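Search this encyclopedia
Go
Reading time: 4 min
Filed under: Household objects > Waste and cleaning > Containers

Lidded waste bin

A lidded waste bin is a small or medium-sized container for household refuse, fitted with a cover that stays attached to the body in normal use. The term covers models opened by hand, by a foot pedal, by pressure on the lid, or by an electric sensor. In American usage the words trash can, garbage can and wastebasket overlap, although a wastebasket is most often open at the top.

Types

Lidded bins are usually grouped by the way the lid is released. A pedal bin has a lever at the foot of the body, joined to the hinge by a rod. A swing-top bin has a pivoting flap that gives way when refuse is pushed against it and returns by its own weight. A push-top or touch-top bin is opened by pressing on the lid, which frees a catch and lets a spring raise the cover. Lift-off lids, the oldest type, have no mechanism and are found mainly on outdoor cans and on cheap bathroom models.

Size is a second basis for grouping. Kitchen bins stand on the floor and take a standard bag. Bathroom bins are lower and narrower. The smallest group, called tabletop or countertop bins, is meant for tea bags, wrappers, cotton pads, pencil shavings and other light waste, and is emptied often. Many tabletop bins copy the shape of a full-sized kitchen bin on a reduced scale.

Construction

The body is commonly a cylinder or a slightly tapered cylinder, made of coated steel, stainless steel or molded plastic. Rectangular and half-round bodies are made to stand against a wall. Larger models hold a removable inner bucket with a wire handle; smaller ones may have a loose liner or none at all. The rim is the part most exposed to knocks and is often finished with a separate ring, which may also hide the edge of the bag and carry the hinge.

In touch-top models the catch is placed opposite the hinge. Pressure applied near the catch releases it cleanly, while pressure applied close to the hinge may have no effect. Where the lid is flat, the touch point is sometimes unmarked, and users new to the bin commonly press in the middle. 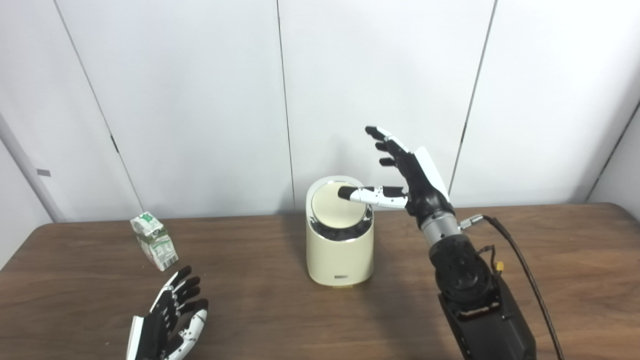 Cream-colored cylindrical bin with a round lid, on a brown wooden table beside a small drink carton.

The spring must be strong enough to lift the lid but weak enough to allow closing with one finger. Ilona Boros, whose handbook "The Kitchen Container" remains in use in trade schools, treats this balance as the main problem in the design of small bins -- a light body with a stiff spring tends to tip backward when the lid opens. Makers have answered with weighted bases, rubber rings under the foot, and dampers that slow the lid near the end of its travel.

History

Hand-lifted covers were general until foot-operated bins became common in homes during the twentieth century. The small sprung lid came later to the table than to the floor. The Golel works issued its first table model under the name Vörös, in a catalog that listed 66 enameled household goods. It had a steel lid 2 millimeters thick, later found to be heavier than the spring could raise reliably, and the part was replaced after a first run of 880 pieces. Ottmar Teuber redrew the bin with a thinner lid and a wider foot. The revised pattern was licensed to Davard, which sold it in cream, gray and pale green.

Use and placement

Tabletop bins are placed within easy reach of the person working or eating, on a level surface and with room behind the hinge for the lid to rise. They are not suited to liquids, hot ash or used batteries. Drink cartons should be emptied before disposal and, where local rules allow, flattened and kept for recycling. A carton left whole takes up most of the space in a small bin and can keep the lid from latching.

Care

Bodies with a glossy finish are cleaned with a soft cloth and mild soap. Scouring powder dulls the surface and may wear through a thin coating. Crumbs and dried sugar collect under the rim and around the catch; these are removed with a dry brush before any water is used. Most hinge springs need no oil. If the lid opens only partway, the usual cause is a bag folded too thickly over the edge.

See also: Compost pail; Pedal bin; Wastebasket

Sources
Boros, Ilona. The Kitchen Container. Clulgate.
Pálfi, Dorottya, and Borislav Trajkovski. 100 Household Mechanisms. Clulgate.

Entry last revised 3 Jan 2020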